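3.2 Task design in the Zundance hunt

Zundance is an online scavenger hunt run each year by fans of the television drama Pruststead. Teams receive a list of items in May and have 6 days to submit a photograph or short video for each one. Items range from household tasks to staged scenes and charity work. Figure 3 gives three images.
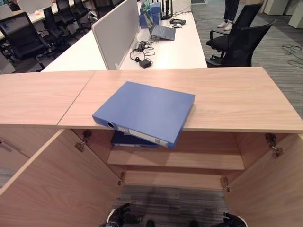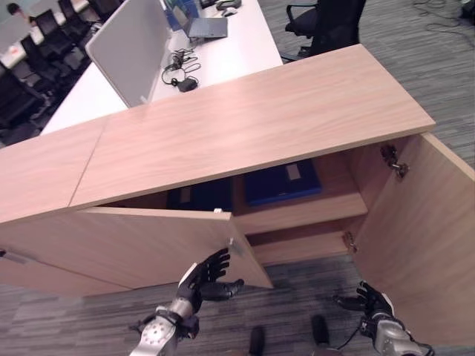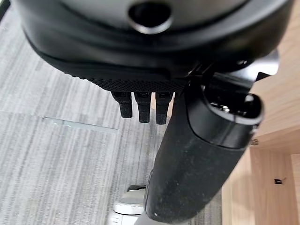 Figure 3. First and second images: light wooden cabinet with open doors. Third image: black robot hand, fingers pointing down.

We coded all 2049 submissions from the most recent hunt. Two coders worked separately and then compared results. Where they disagreed, the submission was discussed with a third reader, Velimir Todorova, whose decision was final. Items that asked only for a donation receipt were left out of the coding, as they contain no performance.

Each submission was placed in one of two groups. In solo submissions, a single team member carried out the task, even if others helped with planning. In shared submissions, at least two members took part on camera or contributed separate footage. Teams often mixed the two, and a team was not treated as belonging to either group.

The role of the show's cast was more limited than we expected. Cast members announced the hunt and read out the winners, but the item list was written by former players. Ankica Kos, who wrote items for several years, told us in an interview that she avoided references to specific episodes. She wanted people who had never watched Pruststead to be able to join a friend's team. Several players in our sample had done just that, and some of them began watching the show afterward.

This differs from the pattern described by Karagiannis for the Jetport fan contests, where knowledge of the plot was needed to score at all. In those contests, long-time viewers did most of the work and newcomers tended to leave early. In Zundance the link between viewing history and score was weak. Time available during the hunt mattered more, and players with shift jobs reported the most trouble finishing their items.

The online archive of item lists was last accessed on 13 February 2021. Lists from the first two hunts are missing from it and we were unable to obtain copies elsewhere.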